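A cor que volta às paredes

Durante anos, a parede branca foi a escolha segura de quem alugava, vendia ou reformava. Em julho, a loja de revestimentos Tetitz passou a dedicar metade do seu mostruário a papéis de fundo forte: laranja, vermelho, verde-garrafa. A procura vem de ateliês, oficinas e cozinhas pequenas.
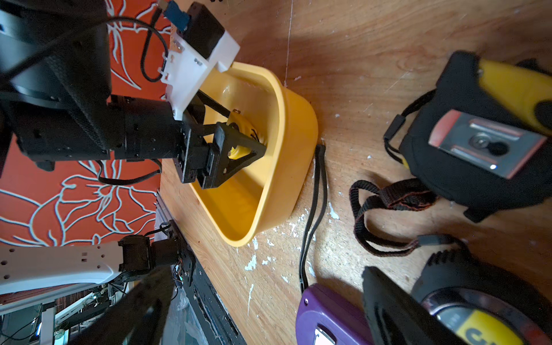 Amarelo sobre madeira de tom quente.

Para Brittany Lévesque, decoradora do estúdio Clirham, o erro mais comum é escolher a cor pelo catálogo. Ela pede aos clientes que colem uma amostra grande na parede e a deixem lá por 3 dias, com luz natural e com luz artificial. Um laranja agradável de manhã pode ficar pesado às 20 horas.

O piso também conta. Madeira clara aceita quase tudo, mas o amarelo pálido tende a sumir perto dela quando a luz é fraca.
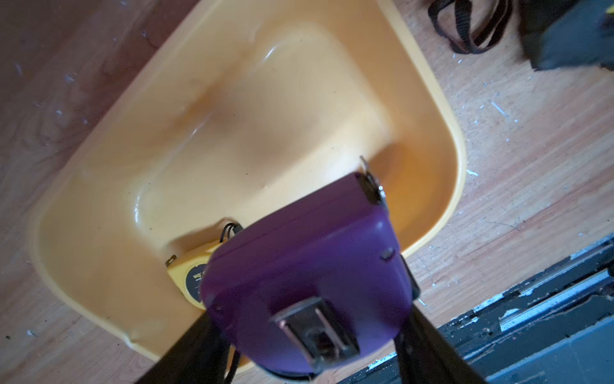
Roxo e amarelo, uma combinação de contraste.

Os tons opostos funcionam melhor em objetos pequenos, que se trocam sem obra. Lévesque costuma limitar a paleta a 2 cores dominantes e deixar o resto para bandejas, tigelas e caixas.

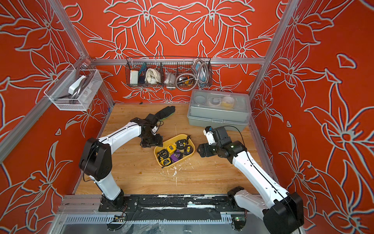

Tempo de leitura: 3 min

Os florais grandes exigem outro cuidado. O desenho precisa casar entre um rolo e outro, e a perda de material cresce com o tamanho do motivo. Na coleção Kuusk, a Tetitz recomenda comprar 20% a mais. Em cômodos estreitos, o motivo deve ser centrado na parede do fundo, e as laterais vêm depois.
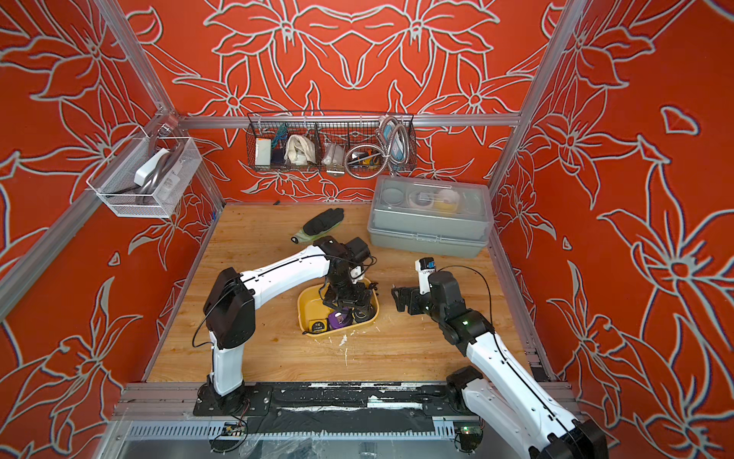
Texto: Brittany Lévesque

Na aplicação, a parede tem de estar lisa e seca. Furos antigos são fechados com massa e lixados. A cola Mastix é passada com rolo, do centro para as bordas, e o excesso sai com esponja úmida. As emendas devem ser conferidas no dia seguinte, antes de recolocar os móveis.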